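Laundry Folding Tricks, Tested Against a Real Pile

I have read a lot of folding advice and most of it seems to be written by people who own six white T-shirts. My pile is mixed. There's smooth stuff, ribbed stuff, things that slide and things that won't lie flat whatever you do to them. So I take each trick with a grain of salt and try it on an ordinary load before I pass it on.

Sort by fabric first?

The usual claim is that sorting by fabric saves time. I doubt it. By the time you've made your little stacks you could have folded half the load. What does help is pulling out one piece at a time by its widest part and letting the rest hang. Cream, pink, ribbed, smooth, it all comes out of the same heap.
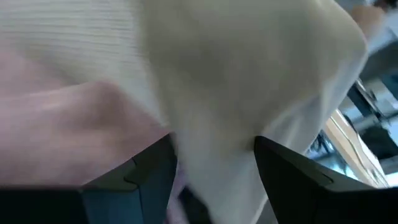

Should ribbed knits be hung or folded?

Fold them. Ribbing stretches under its own weight on a hanger, and the shoulders end up with bumps that take another wash to get out.

The snap

Américo Leitão, who taught me to iron, swore by one hard snap before folding. I was ready to call it superstition. On light cotton it does take out the small creases. On anything thick it does nothing except tire your wrists.

Folding boards

I bought one from Treloar and gave it a month. It makes very even shirts. It also makes you walk to the closet to get it, and it's useless for anything with a gathered waist or odd corners. Mine went to a neighbor in January. If you fold for a shop, fine. At home, the edge of a table does the same job.

Filing clothes upright

This one I grudgingly keep. Fold the piece in thirds the long way, then in half, then in half again, and stand it on its edge. Soft, floppy fabrics fall over unless the drawer is nearly full, a point the cheerful guides skip. A shoebox lid cut in two makes a decent divider.
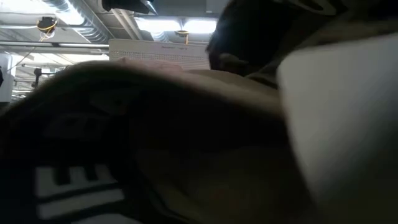

Scented drawer sachets

Save your money. A pack of 6 from Illamari smelled lovely for a week and then smelled like cardboard. Clothes that are fully dry before they go in the drawer don't need help. Feel the seams and the waistband, as they dry last.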